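Tanedari Cable Restraint Kit for Two-Arm Benches
Part no. TN-510

Safety notice added 5/28/19. Applies to kits from the first two production batches.

The TN-510 holds the external cable of a table-mounted arm close to the link, so that it does not snag on the gripper, the neighbouring arm or loose items on the bench. It is sold in pairs, one set per arm, and is fitted without drilling.

Fault

On early kits the wrist clip can open when the last joint is turned to the end of its travel. The cable then drops below the gripper and may catch on a tray rim or rack. In the case reported to us by Delyth Gethin at Warevow, the cable caught during a slow return move. The arm stopped on overload, but the connector had been pulled part way out and the gripper lost power while holding a part. No one was hurt.

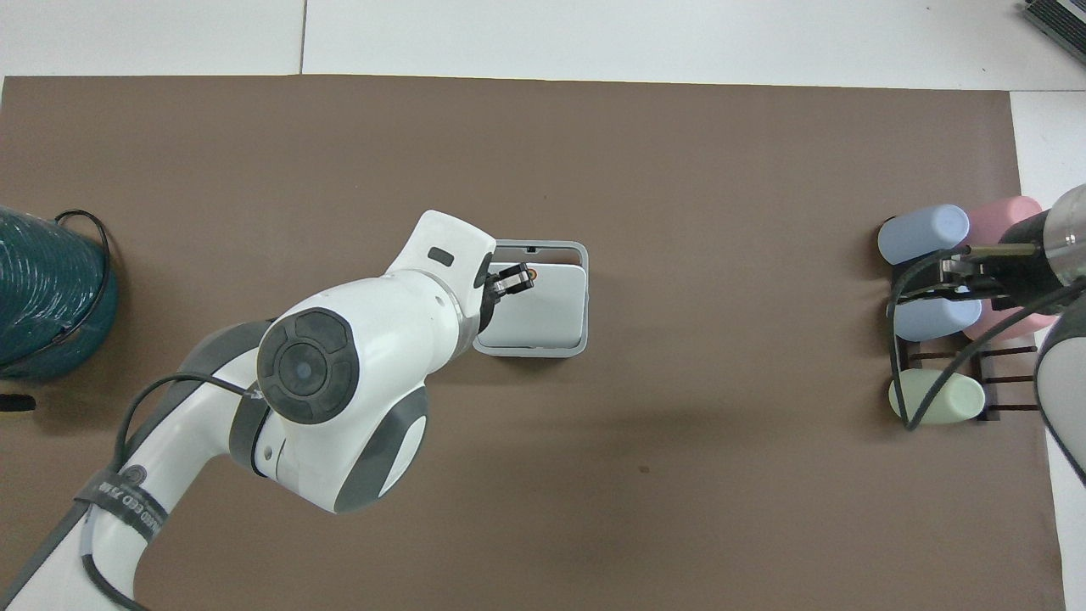

Fouad El Idrissi repeated the fault on our own bench after around 3,000 wrist cycles. The clip had worn at the hinge and no longer closed fully. The wear is hard to see with the clip in place, so it must be taken off for checking.

What to check

Stop both arms and remove power before reaching into the work area. Open the wrist clip and look at the hinge pin. If the pin moves sideways by hand, do not refit the clip. Check that the connector is fully seated and that the outer sleeve of the cable has no cuts.

With the arm at full reach, the slack between wrist and elbow should form a single shallow loop. A loop that hangs lower than the fingertips is too long. Take up the excess at the strap nearest the base and run the program once at reduced speed.

Replacement parts

Revised clips have a steel pin and a 21 mm jaw. They fit all TN-510 kits and are sent free of charge against the batch number, which is moulded inside the strap buckle. Kits bought through Zondville are covered on the same terms.

Requests: Ye-rin Jang, Parts
Technical questions: Fouad El Idrissi, Bench Testing

Related items: strap set, spare buckle, connector lock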